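Tavura Amateur Radio Society
Station and Antenna Safety Inspection – Checklist with Inspector's Comments

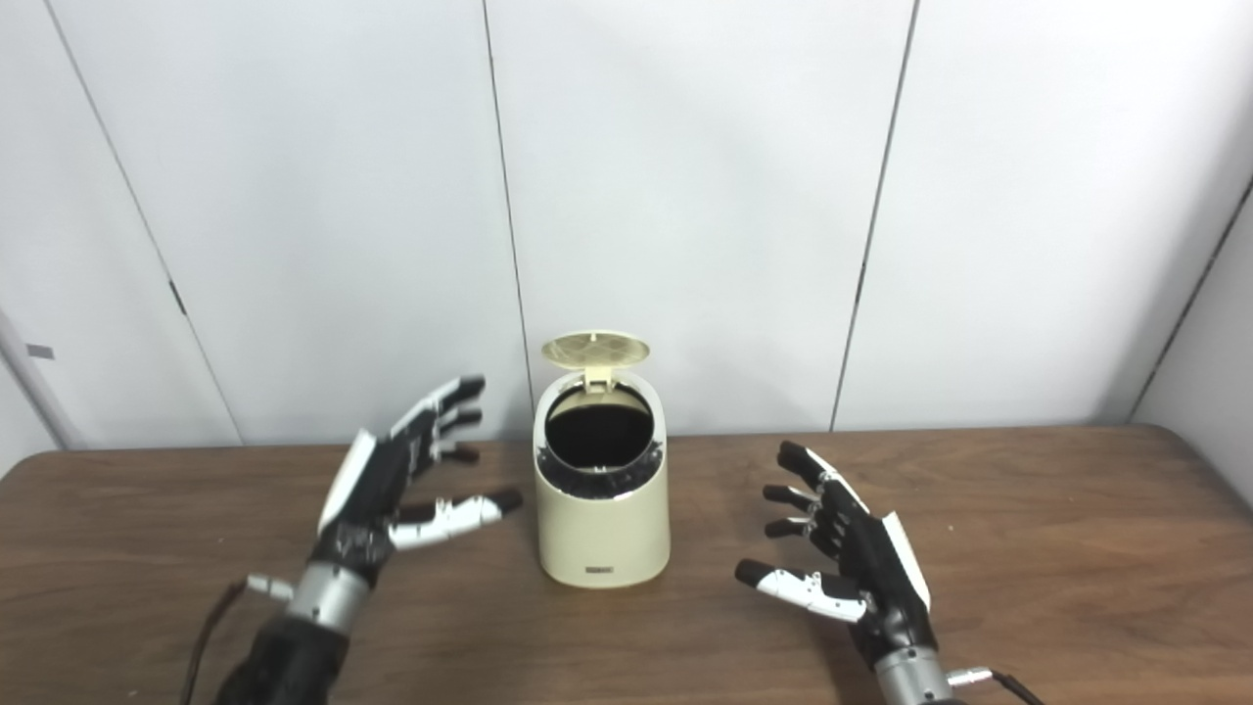

Small cream bin with hinged lid, open, on the table.

Site: Vesilel field station
Inspection period: September
Inspected by: Amândio Garcia
Station manager: Emilian Vasiliu
Form reference: 861, issue 2

Results are entered as Satisfactory, Attention or Fail. An item marked Fail must not be used until it has been inspected again. Comments are to be read together with the result and not in place of it.

SECTION A – MASTS AND SUPPORTS

A1. Main lattice mast, condition of welds and bolts
Result: Satisfactory
Comment: Surface rust on the lower section has been brushed back and painted. All bolts present and marked.

A2. Wooden poles, north and east
Result: Attention
Comment: The east pole has softened at ground level on the side facing the ditch. A probe entered further than at the previous inspection. The pole may stay in service with the present wire antenna but must not carry anything heavier. Replacement to be planned before winter.

A3. Guy wires, anchors and tension
Result: Satisfactory
Comment: One turnbuckle was found without locking wire. This was fitted during the visit.

A4. Winch and cable
Result: Fail
Comment: Broken strands in the cable near the drum. The mast is to remain in its lowered position. Members are reminded that the winch brake is not a substitute for the locking pin.

SECTION B – ANTENNAS AND FEED LINES

B1. Wire antennas, clearance from paths and from the overhead supply
Result: Satisfactory
Comment: The lower corner of the loop is out of reach from the footpath. Clearance from the supply line is unchanged.

B2. Insulators and end ropes
Result: Attention
Comment: The rope on the north corner is worn where it passes through the pulley. Shorten and re-tie, or replace.

B3. Open-wire feeder, spacing and entry to the building
Result: Satisfactory
Comment: Two cracked spreaders were changed by Mr Vasiliu before the inspection.

B4. Coaxial cables, sheath and connectors
Result: Satisfactory
Comment: The cable to the Ene vertical has been sealed again at the base. The label is missing and should be renewed.

B5. Warning signs at the feed point and on the fence
Result: Attention
Comment: The sign on the gate is faded and cannot be read from the track.

SECTION C – EARTHING AND LIGHTNING PROTECTION

C1. Earth rods and clamps
Result: Satisfactory
Comment: Clamps cleaned and greased. Readings have been entered in the station book.

C2. Bonding between mast, entry panel and station earth
Result: Satisfactory
Comment: None.

C3. Disconnection procedure displayed and followed
Result: Attention
Comment: The procedure is on the wall but describes the old entry panel. On arrival, two antennas were still connected although the station was closed. All feed lines are to be unplugged at the panel when the last operator leaves.

SECTION D – OPERATING ROOM

D1. Main switch marked and within reach
Result: Satisfactory
Comment: None.

D2. Mains leads, plugs and fuses
Result: Attention
Comment: One extension lead was plugged into another behind the second operating position. Removed from use.

D3. Linear amplifier, covers and interlock
Result: Satisfactory
Comment: The Ullen amplifier is rated for up to 1000 watts. The interlock was tested with the supply off and again with the supply on. The cover must not be removed by a member working alone.

D4. Exposure assessment for the bands in use
Result: Satisfactory
Comment: The assessment covers all present antennas. It will need to be done again if the loop is moved or lowered.

D5. Fire extinguisher and first aid box
Result: Satisfactory
Comment: Extinguisher in date. Plasters and eye wash to be topped up.

D6. Soldering area
Result: Attention
Comment: The stand for the iron is loose on its base. Wire offcuts are to be cleared away after each session – several were found on the floor below the bench.

ACTIONS REQUIRED

Winch cable (A4): replace and inspect again before the mast is raised. Responsible: E. Vasiliu.
East pole (A2): obtain prices for a new pole, including delivery along the track.
North corner rope (B2): replace at the next working party.
Gate sign (B5) and cable label (B4): order together, job number 1861.
Disconnection procedure (C3): rewrite for the present panel and send a copy to all key holders.
Soldering stand (D6): repair or discard.

Signed: Amândio Garcia, inspector
Received: Emilian Vasiliu, station manager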